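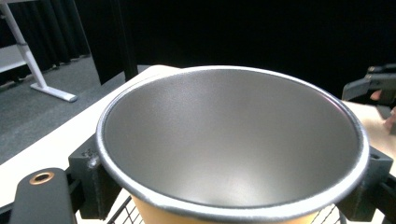 Large metal bowl, gray inside, tan-orange outside.

Cornix Bread Notes

A plain-text collection of home bread formulas, with a baking log for every one of them. Version 6.

What's in it

Cornix holds 36 formulas and 1,060 log entries. A formula is the recipe as written: flour, water, salt, leavening, and anything else that goes in. A log entry is one bake of that formula in one kitchen, with the times, the room temperature, and a few words on how the loaf came out. I love the log entries most! Two people can follow the same rye formula and write completely different notes, and reading them side by side has taught me more about dough than any single recipe did.

Every formula is scaled to 500 grams of flour, so you can compare them without doing any math. Want to know how much wetter the Ismont country loaf is than the Balaskas olive bread? Just look at the water line in each file.

Folders

formulas/ – one text file per bread
logs/ – one CSV per bread, same name as the formula file
notes/ – longer write-ups on starters, shaping and flour swaps
tools/mudo/ – a small script that scales a formula up or down

Log columns

formula: short name, matches the file name
month: month of the bake, no year
room_temp_f: kitchen temperature when mixing began
bulk_min: length of the first rise, in minutes
proof_min: length of the final rise, in minutes
oven_f: temperature at loading
crumb: tight, medium or open
comment: free text, sometimes very free

Empty cells mean the baker didn't write it down. Please don't fill them with zeros – a zero in proof_min breaks the averages.

Using Mudo

Run it from the top folder with a formula name and the flour weight you want:

mudo olive 750

It prints the scaled amounts in grams. Salt is rounded to the nearest gram and yeast to the nearest tenth. Starter is treated as half flour, half water, so if yours is stiffer you'll need to adjust by hand.

Known gaps

Summer bakes are thin, and the entries jump every September when people turn their ovens back on. High-altitude kitchens are barely covered. The crumb column is a matter of opinion, and some of us are generous.

Adding your bakes

Send in the flops too! A flat loaf with good timing notes is a great entry. Add your rows at the bottom of the matching CSV, keep the column order, and put commas in comments inside quotes. New breads need a formula file and at least two logged bakes.

License

Free to copy, change and share, with credit to Cornix Bread Notes.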